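The Catch-All Tray
Last updated Thursday

Every home I've ever lived in has had one spot where the small stuff goes to pile up. In my case it's the side table against the wall, the one with the red and white checkered cloth. Bracelets come off there at night, the tissues live there, and somehow so does a pink plush starfish who I'm pretty sure is Patrick. I finally decided it needed a tray. I'd been eyeing a nice one at Tinbridge for 30 dollars, and then I found a yellow-orange plastic one at the Silstead swap for 50 cents, so you can guess how that went!
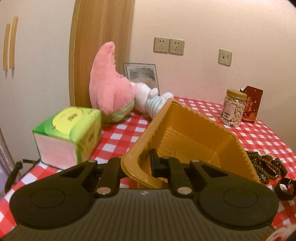

2 min read

I love a tray with a proper rim. The thick rolled kind is easy to grab, and beads can't make a run for it (mine have gone under the radiator more times than I'd like to say). I also think a bright color helps – you see it, you remember to use it. The tissue box stays out on the cloth next to it because a tray that holds everything is just a smaller messy table.

My trick, if you can call it one, is to get all the jewelry out in the open before putting any of it back. Lay it on the cloth and be patient. Pearls first, since they're light and easy to spot against everything else, and the long strands love to loop over whatever is nearby. Find the charm or the clasp and work out from there. Don't pull! I pulled once, on my MacDonald tartan brooch chain, and I'm still sorry.

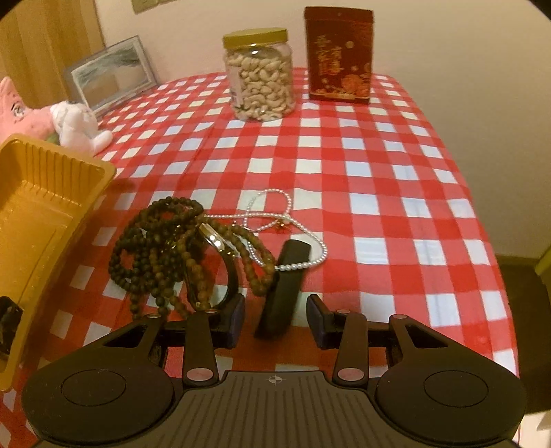 Issue 50

The beads take longer. I do them with the radio on and a snack within reach, and I stop when I get cranky. Anything I haven't worn since last August goes in a paper bag for the next swap, and anything with a broken string goes in an old Wedo pencil tin until I feel like restringing it (the tin is very full).

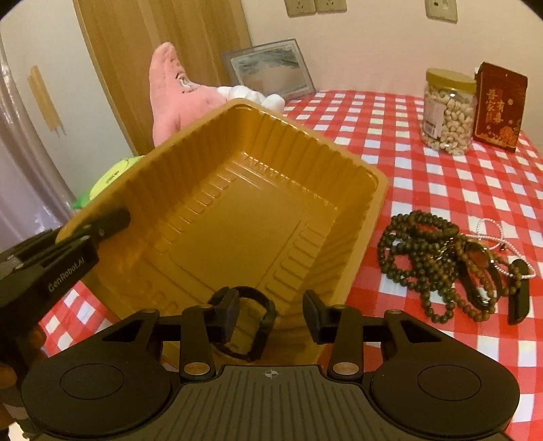

I've changed my mind a few times about what deserves a place in the tray. For a while I wanted it all in there, sorted by color, and that lasted maybe a weekend. These days I start with whatever I reach for every morning, so a watch goes in first, standing up on its strap so I can grab it on my way out. The dark olive-brown beads can wait in their heap on the cloth, and the jar of cashews at the back is off limits for storage until I've eaten them all – I do like that gold lid, though, and it would make a sweet button jar.

If you have a tray system that works for you, write in and tell me. I'm doing the bathroom shelf next and I could use the help.

2 comments · 30 shares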